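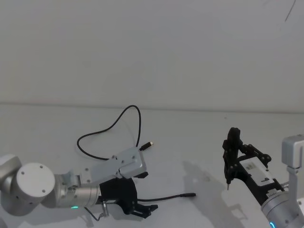
Both arms on the table at Prilwood, with the cables still loose.

In January I started to plan the money for our second work cell, and I want to write down what I learned before I forget it. The arms themselves were the easy part of the list. The supplier, Skakevetti, sent a clear price for them and for the grippers, and I copied it to my sheet in five minutes.

The small items took me much longer. My first sheet had one line called "cables and brackets" and I gave it 57 dollars. The true sum was 371. I had forgotten the longer cables, the spare plugs and one bracket for each wrist. Dogbe sells the same type of bracket cheaper, but the delivery is 16 days, and I did not plan for waiting.

For the next order I will make a separate line for every cable, with its length and the type of connector at both ends. I will also buy 2 spares of each. Fellside offered us a service contract too, but I have not decided yet. The price is fair, only I do not understand if gripper fingers are included or if they count as wear parts. I wrote to them and I am waiting for the answer.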